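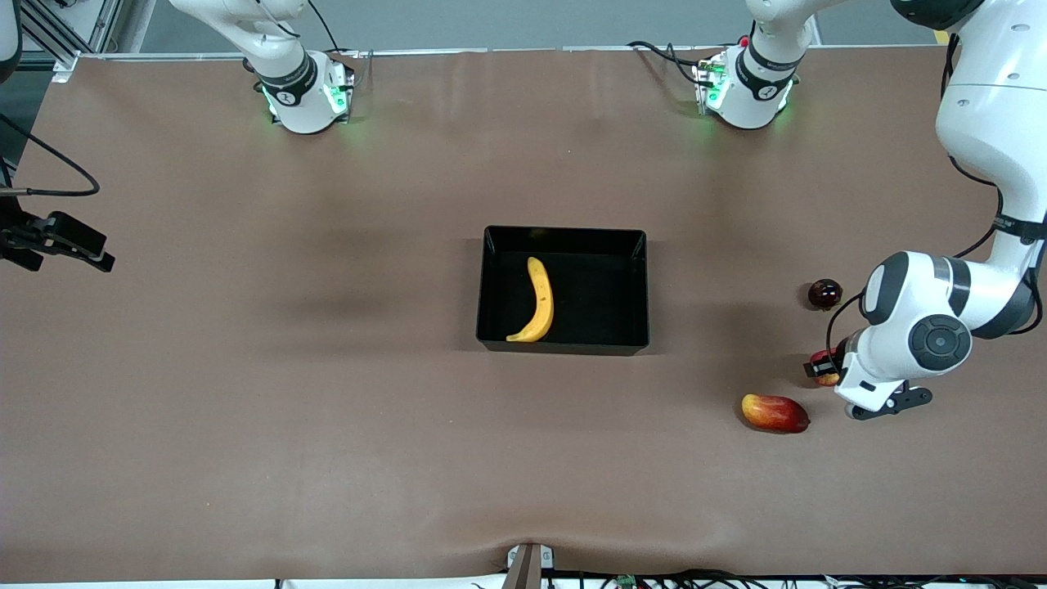

Pockets should never have gone from the pleated skirt in the first place, one customer wrote to Fikberg after last winter's collection went on sale, and the label says it has now taken the point. Its midi skirts for the coming season will all have two side pockets, deep enough for a phone and a set of keys.

The change was announced in February 2020 along with the rest of the spring range. Fikberg dropped pockets from its pleated styles two years ago, when it moved to a lighter cloth and found that the pocket bags showed through and pulled the pleats out of line at the hip. Sales held up, but the complaints kept coming.

In November the company sent a short questionnaire to people on its mailing list. It received 1,929 replies. Pockets came top of the list of things customers wanted, ahead of longer hems and a wider choice of sizes. Colour, which the label had expected to matter most, came fourth.

The new skirt is called the Iyamu. It has a flat front panel with the pleats starting just behind the side seams, so that the pockets sit in the plain part of the skirt and the folds are left alone. The pocket bags are cut from thin cotton and are caught into the waistband, which stops them dropping when there is something heavy inside. The waistband is flat at the front and elasticated at the back.

It comes in navy, rust, bottle green and a small cream and black check. The plain colours are in a polyester and viscose mix that can go in the machine at a low temperature. The check contains some wool and should be washed by hand — the label inside says so, and the shops have been asked to mention it at the till. All four will cost £58, the same as last year's version without pockets.

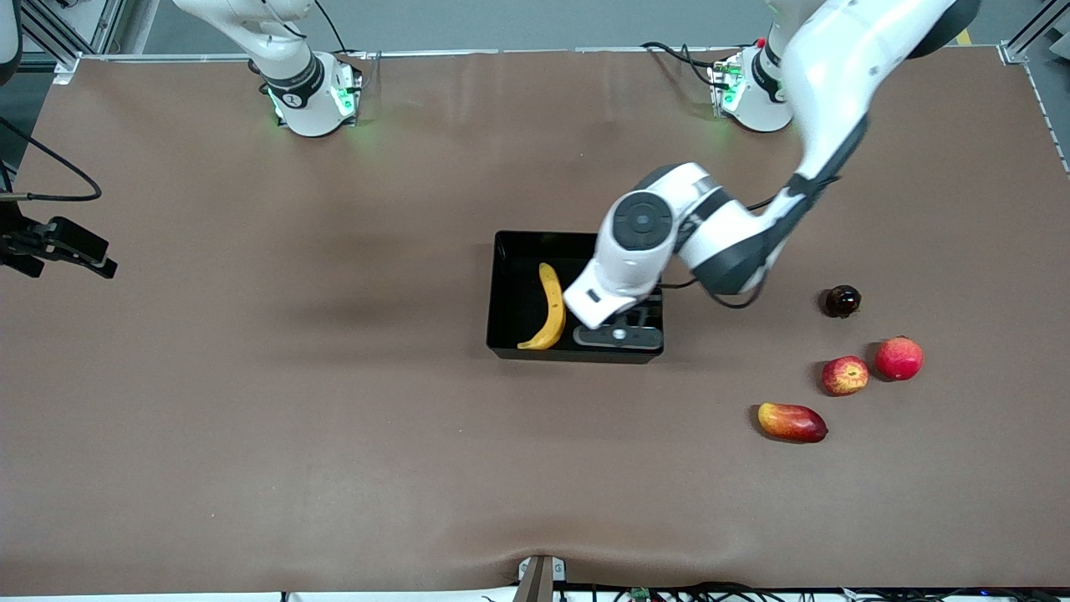 Brown mat on the long table, with the concrete floor behind.

Fikberg's design team said the first samples were not a success. The pockets gaped when the wearer sat down, and on the smaller sizes the openings came too close to the first pleat. The opening was moved forward and cut on a slant, and a short line of stitching was added at the bottom to hold it closed. Three more samples were made before the pattern was passed for production.

Sizes run from 8 to 24. The pleats are deeper in the larger sizes, where earlier skirts used the same pleat all the way through and simply added more of them. Customers had said this made the skirt stand out stiffly at the back. There are two lengths, one finishing just below the knee and the other at mid-calf, though the check will be sold only in the longer of the two.

The skirt is made for the label by Wimel, which also sews its shirts and summer dresses. A trial batch of 200 was put on the Fikberg website in January with no advertising, and the navy sold out first. Buyers were asked to send in comments after wearing the skirt for a fortnight. Most were happy with the pockets. Several found the hanging loops too short, and these have been lengthened for the main run.

Department store Ulto will stock the Iyamu from the start of the season in its larger branches, next to the label's knitwear. Smaller branches will be able to order it in for customers, with delivery to the shop free of charge. Ulto said it had been asking suppliers for more skirts with pockets for some time, and that dresses with pockets already sell faster than those without in most of its womenswear departments.

Other makers are moving the same way. Pleated skirts have been worn with trainers and a plain jumper for several seasons now, as everyday clothes for the office or the school run, and shoppers who wear a skirt three times a week expect more from it than those who buy one for a wedding. Tailored trousers, for a long time the main rival to the midi skirt, nearly always have pockets at the same price.

Fikberg has not said whether its evening styles will follow. The satin skirt in the spring range is still without pockets, and the company said the cloth shows every seam — it is testing a single hidden pocket in the side, but has made no promise about when it might reach the shops.

Skirts from the old range are being sold at a reduced price while stocks last. The label does not offer to add pockets to skirts customers already own.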